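Best way to clean a cream leather sofa?
Home and Garden > Furniture care

Skaton41
Posted 4 July 2021

We bought a cream leather sofa in May and the seats are starting to look grey where people sit. I think it's dye coming off jeans. The shop wants to sell me a Derex care kit but I'd like to know if soap and water will do before I spend anything. No pets, and it's out of direct sun.

2 replies

inmont_572

Check the label first. Most new sofas are coated leather, and those can be wiped down safely. Use a soft cloth wrung out in lukewarm water with a drop of mild soap, then go over it with a second cloth and clean water. Dry it with a towel straight away and keep it well away from the hairdryer.

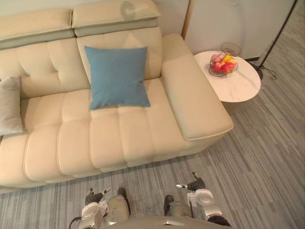 Stitching and creases hold the most dirt, so vacuum those with the brush end before you wipe. Dye is harder to shift than ordinary grime – if it's still there after two goes, stop rubbing and get a proper leather cleaner. Try it at the back and leave it 15 minutes before doing the rest.

Türkmen1314

Baby wipes. Used them for years on mine, no trouble. My sister says they take the finish off, so maybe test a bit first.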